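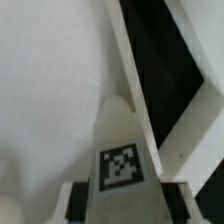 Marks on matt white: cleaning pale surfaces and the dark panels set into them
Speaker notes, Corina Holzer
September session, Ternunholm. Slot is 37 minutes including questions. Handouts at the door, do not read them out.

Slide 1. Title

Wait for the door to close. Say name, say Jemolau, say which buildings. Most of the room will know the Sutter building, the others need one sentence: furnished offices and shared rooms, white fittings throughout, black inserts in the doors and screens. Fitted in one go, so everything has aged at the same rate.

State the scope early. The talk covers matt white plastic, matt white paint on metal, and dark panels held in white frames. Gloss is left out. Wood is left out. Fabric is a different talk and I am not the person to give it.

Slide 2. What gets reported

The fault log for the building has 3577 entries. Put the number up and leave it there while talking.

The log has a single category called "dirty/damaged". It has to be split before it is any use. We split it by hand into four:
Transfer: something softer or darker has left material on the surface.
Polish: the matt texture has been rubbed smooth and reflects differently.
Scratch: material has gone.
Speck: a small isolated dark point, cause unknown at time of reporting.

Transfer is cleaned. Polish and scratch cannot be cleaned, and cleaning makes polish worse. Specks need looking at first. Say this slowly, people write it down.

Slide 3. Why matt white is awkward

A matt finish is a rough finish at small scale. Grey material sits down in the low points and a flat cloth passes over the top of it. The operator sees a faint smudge remaining, presses harder, and flattens the high points. The smudge is now surrounded by a slightly shiny patch that shows from across the room in side light.

Key point for supervisors: the shiny patch is usually what gets the second complaint.

Grey marks collect low down and at the handled edges. Wide parts near the base of a fitting get more of them than narrow parts higher up. Check the bottom third before looking anywhere else.

(If short of time, skip straight to slide 5.)

Slide 4. The panel trial

We prepared 115 sample panels in matt white, from offcuts supplied with the original fittings. Each was marked with one of three things: black rubber, pencil, or the sole of a work shoe. Cleaned by staff from Riltavano using whatever method they would normally use, then cleaned again to the written method by the same people.

Do not claim more than we have. It was one material and one team. The panels were judged by eye, under a lamp placed low and to one side, by me and one other person. Where we disagreed the panel was set aside and not counted either way.

What came out of it:
Rubber responded well to a damp microfibre cloth and neutral detergent if it was left to stand before wiping.
Pencil spread when wiped wet at the first pass. A dry white eraser first, brushed off, then damp.
Shoe marks varied. Some were transfer and lifted. Others had a scratch underneath and looked worse once clean, with a sharper edge.

Melamine sponge: somebody always asks, so answer it here. It is an abrasive. It removes the mark and a little of the surface. On matt plastic it left visible polish on nearly every panel where it was used with normal hand pressure. We have taken it off the trolleys.

Slide 5. The written method

Read from the slide, this is the only one I read in full.

1. Brush or vacuum loose dust from the surface, including the inside corners.
2. Look at the mark from the side with a torch. Decide: transfer, polish, scratch or speck.
3. If transfer, lay a damp cloth with neutral detergent over the mark and leave it for 10 minutes.
4. Wipe in one direction with light pressure. Turn the cloth. Wipe again.
5. Rinse with a second cloth, plain water, well wrung.
6. Dry with a third cloth. Do not leave to air-dry.
7. If the mark is still there, log it and stop.

Step 7 is where the method fails in practice. Stopping feels like leaving the job unfinished. The log form now has a box for "cleaned to method, mark remains", and supervisors have been told to treat that as a completed job.

Slide 6. Dark panels in white frames

Two surfaces meeting, two sets of rules. A black panel shows dust, lint and dried droplets. The white border round it shows grey. Cleaned with one cloth, each puts its problem on the other.

Order: panel first, frame second, joint last. The panel is done with a dry microfibre, then slightly damp if needed. Spray goes on the cloth and never on the panel — it runs down to the lowest corner, sits in the joint, and dries there as a line.

Corners: where the frame bends, the inside angle is too tight for a folded cloth. Use a soft brush, dry. A cotton bud is acceptable for a single corner. For a whole floor it is not a sensible use of anyone's shift.

Sloping surfaces below a panel catch whatever comes off it. Do these after the panel, even if they were done earlier in the round.

Slide 7. Specks

Small dark specks on a white face. Three checks, in order:
Does it move with a dry brush? Then it was dust or grit.
Does it catch a fingernail, going in? Then it is a pit, and wiping will only fill it.
Does it catch a fingernail, standing proud? Adhesive or paint. Plastic scraper held flat, no blade.

If it does none of these it may be in the material itself, present from manufacture. Log it once with its position so it is not reported again by the next shift. Repeated reports of the same speck account for a surprising share of our entries, and I have not yet worked out how large a share.

Slide 8. Labels and printed tags

Short slide. Printed squares and labels stuck to white fittings should be wiped round and left alone. Solvent lifts black print and carries it into the margin. Scrubbing lifts the edge, and a lifted edge holds dirt within days. If a label is loose, report it to whoever put it there.

Slide 9. Costs and stock

Cloths: three colours, one per step. Riltavano launder them without softener. Softener leaves a film that shows on black.
Detergent: neutral, diluted as the label says. Stronger mixes leave residue that picks up grey faster.
Torches: one per trolley, small, with a spare battery.

Slide 10. Questions

Likely ones: yellowing (age and light, cleaning does not reverse it), repainting metal frames (yes, off site), bleach (no).

Sample panels are on the side table. Pass round the pencil ones, keep hold of the two with the eraser marks, they are needed back at Jemolau.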